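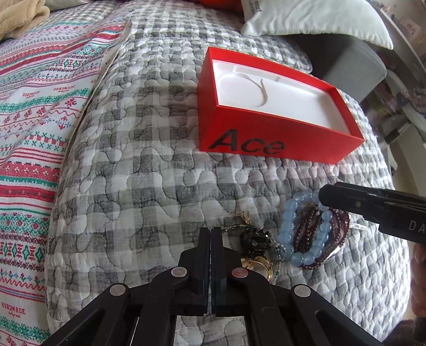 The Irnivent 513 is a stand bag for golfers who walk. Full length dividers, double strap, legs that pop out when you set it down and fold flat when you pick it up. Body fabric is quilted on the side panels, small puffy cells like the stitching on the gray and white checkered quilt, so the clubs don't bang your hip. Ours is solid color only though. No checks, sorry.

Weight: 5 lb 2 oz empty. Add a little for the rain hood.

Top: 5-way, padded rim, putter slot on the outside. Oversize grips OK in the putter slot, tight in the others.

Pockets: ball pocket, long clothes pocket, lined valuables pocket, bottle sleeve. The sleeve fits most bottles up to a quart. Wide mouth ones may stick, try yours first.

Straps: Bomine harness, same as last year's bag. Clips off if you ride. If you have the older single strap Dizon bag the harness will NOT fit, different clips. We get asked this a lot.

Legs: aluminum with rubber feet. Replacement feet sold in pairs, see Parts. Legs have a lock strap for cart use, please use it, bent legs from carts are not covered.

Colors: navy, forest, black. Forest is back ordered untill June. Black has white zippers this run, photos on the old page show black ones.

Price: $196. Rain hood included. Towel not included. Name embroidery on the ball pocket is extra, up to 2 lines, and embroidered bags can't be returned so check your spelling.

Shipping: free over $200, so a sleeve of balls gets you there. Ships in a tall box, about four feet. Somebody needs to be home, carriers wont leave it at some apartments. Fold the legs before you put it back in the box if returning.

Care: wipe down, air dry, zippers open. No washing machine. Do not store wet in a trunk, the lining will smell and we can't fix that.

Team orders: schools and leagues, ask Flutetti Golf for the order sheet. Same bag, logo on the front panel, allow extra time in spring.

Stock and price checked 3/26/26. Questions, use the contact form, not the review box.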